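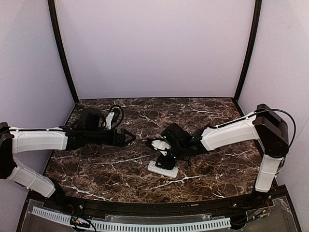 # House rules for the two-arm bench

Hi! I look after the shared bench at Evolville, and I've been promising to put our working rules somewhere people can find them. So here they are, with far too many brackets.

We use a checklist called Plisum. It started as a sticky note and it's now on its 286th edit (mostly me fixing my own typos). It covers the stuff that goes wrong when two arms share one table.

**One loose item at a time.** If you're practicing a new move, put a single thing on the table and leave everything else on the shelf. I know it's slow! You can add a second item once the first run looks boring.

**Say which arm is working.** Left or right, out loud, before you press anything. The other one stays open-handed and back from the item until it's called. I like a clear strip of tabletop between the two grippers, and I'll stop a run if I don't see one.

**Cables get a look before every session.** Follow each one along the arm with your eyes, past the elbow and out to the wrist. The loops need enough slack for a full bend but shouldn't be able to snag on a bracket. If a tie looks tired, swap it - we have a bag of 1000 in the Flelura drawer, so please don't save them.

**Hands stay out while the power's on.** Yes, even for the tiny thing you dropped on the front rail. Stop, wait, then reach.

**Wiring down front is not a footrest or a shelf.** Keep cups, bags and elbows off the cable duct, and tell me if a connector has wandered.

**Write it down.** Item, arm, speed, what you changed. The log lives in the Guzmán folder and closes at 6 p.m., when I back it up.

Next update is in August, when I'll add the bit about speed limits. Send me your complaints before then!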